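28 July 2020

Exchange placements notebook, KT

Call with Ikero first thing, ran over by half an hour. They still want to take our second years for the full autumn term but the bench space is down to two bays now, so we can't send the whole group at once. Split it? Two blocks, one before reading week and one after. Put this to Zana at the desk and she thinks the module dates can be moved without going back to the faculty board. Need that in writing.

Costs. Went through the sheet again with Kane Treloar. The grant covers travel and the room, it does not cover food or local buses, and last time we pretended it did and had students ringing us in week three. Kane's line is that we put 309 per student per month for living costs and stop arguing. I had it lower. His is based on what the last lot handed in as receipts, mine was a guess, so his goes in.

Flights: don't book. Not until the host sends the signed letter. Refundable only, if anyone asks.

Credit transfer - still the messy bit. Ikero's term workshop is worth fewer credits than our module, on paper. Hours are nearly the same when you add them up. Kane did the adding up and it comes to 2 hours a week short on their side, all of it tutorial time. Options:
- we run the missing tutorial online from here, one of us on a call, Thursday afternoons
- they add it and bill us
- we call it independent study and hope the external examiner is in a good mood

First one. Second one if the first falls over. Not the third.

Form names are a shambles. There is a Learning Agreement, a Host Agreement and a thing called Akl, which is the shared folder but people keep writing "signed the Akl" in emails as if it's a document. Rename folder. Asked for this in November as well, see back of the old book.

Insurance: the university policy covers study but "workshop activity" needs declaring seperately. The fabrication term is nearly all workshop activity. Wrote to them, got the auto reply, wrote again with WORKSHOP in the subject line. If there's nothing by the end of the week I'll ring.

Language prep. Folletti course is 30 places, we have them booked whether or not the students turn up. Last year a good few stopped going after the second session and then found out the safety induction isn't in English. So this time: induction test before travel, in the host language, short, retake allowed. Kane not keen on making it pass/fail. I am. Leave it as "must be completed" for now and come back to it when the numbers are in.

Distance tasks for the ones who can't travel. Same brief as the travelling group, done on the simulated bench. Kane has been building the handling exercise and the table layout is more or less right, still some argument over how near together the packets should go. 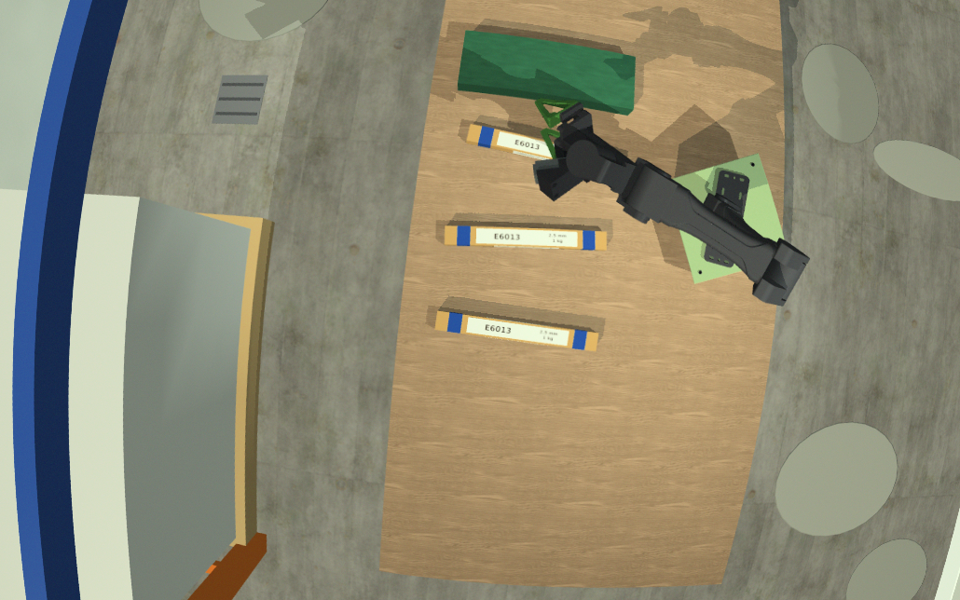 Sim bench, table from overhead: green box, electrode packages below it.

Marking for the sim group: same sheet as the travelling group, minus the tool care section. Someone will say it's unfair. Scale up the rest and note it in the handbook so it's there before they say it.

Handbook word limit is 2000 and the draft is well over. Cut the history of the partnership, no student has ever read it. Keep the packing list. Keep the bit on phone contracts. Lose the map, it's out of date, the tram stop moved.

Accomodation. Host has offered the hall by the river again. Fine, except the kitchen closes over the autumn break and our second block lands on top of it. Ask whether they can have a key or a fridge or anything. If not, swap the blocks so the smaller group gets the break.

Still open:
- Zana: dates in writing
- signed letter from Ikero (chase, third time)
- insurance
- who does the Thursday call when I'm on leave. Kane says he can do alternate weeks
- reply to the parent who wrote about vaccinations, politely, today
- get the old reciepts back off Kane, finance want the originals

Room for tomorrow's meeting changed again, it's upstairs. Bring the laptop charger.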